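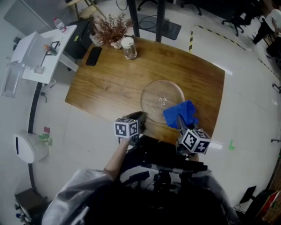

A clear glass plate and a blue cloth on a wooden table.

Why Can You See Through Glass?

Look through a window and you can see the street, the trees and the sky. Look at a wall and you see only the wall. Both are solid and both are hard. So why does light go through one and not the other?

What light does when it hits something

When light reaches an object, a few different things can happen. It can bounce off, which is called reflection. It can be soaked up, which is called absorption. Or it can pass through, which is called transmission. Most objects do a mix of these.

A brick soaks up some of the light and bounces the rest back in all directions. None of it comes out the other side. We say the brick is opaque (say "oh-PAKE"). Clear glass lets most of the light through, so we say it is transparent. Wax paper is in between. Light gets through, but it is scattered on the way, so you see a glow and no clear shapes. The word for that is translucent.

What is different about glass?

Everything is made of atoms, and atoms have tiny parts called electrons. Electrons can take in energy from light, but only in certain amounts. In glass, the light we can see does not carry the right amount of energy for the electrons to take. The light keeps going.

Some light we cannot see does carry enough. Ordinary window glass stops much of the ultraviolet light from the sun, the kind that causes most sunburn.

Where does glass come from?

Most glass starts as sand. At the Ebihara glass workshop in Losgate, sand is mixed with soda ash and limestone and heated in a furnace until it melts. The soda ash helps the sand melt at a lower temperature. The limestone makes the finished glass stronger, so that water does not wear it away.

Shinji Maruyama has worked at the furnace there for 6 years. He says visitors often ask why hot glass is orange when cold glass is clear. Very hot things give off their own light – a toaster wire does the same. Once the glass cools, the glow goes away.

Glass has to cool slowly. If the outside cools much faster than the inside, the piece can crack. Slow cooling is called annealing (say "uh-NEEL-ing").

Why does broken glass look white?

A pile of crushed glass looks white, even though each piece is clear. Every piece has many small surfaces, and each surface bounces back a little light. With thousands of surfaces facing every way, a lot of light is scattered before it can get through. Snow looks white for the same reason – it is made of clear ice crystals.

Try it yourself

You need a flashlight, a clear plastic cup, a sheet of wax paper and a piece of cardboard.

Make the room dark. Hold each thing in front of the flashlight, one at a time, and look at the light on the wall. Which one makes the darkest shadow? Which one makes a blurry glow? Does the cup make any shadow at all? Look closely at its edges.

Words to know

Absorb: to soak up
Anneal: to cool glass slowly so it does not crack
Opaque: not letting light through
Translucent: letting light through but scattering it
Transparent: clear enough to see through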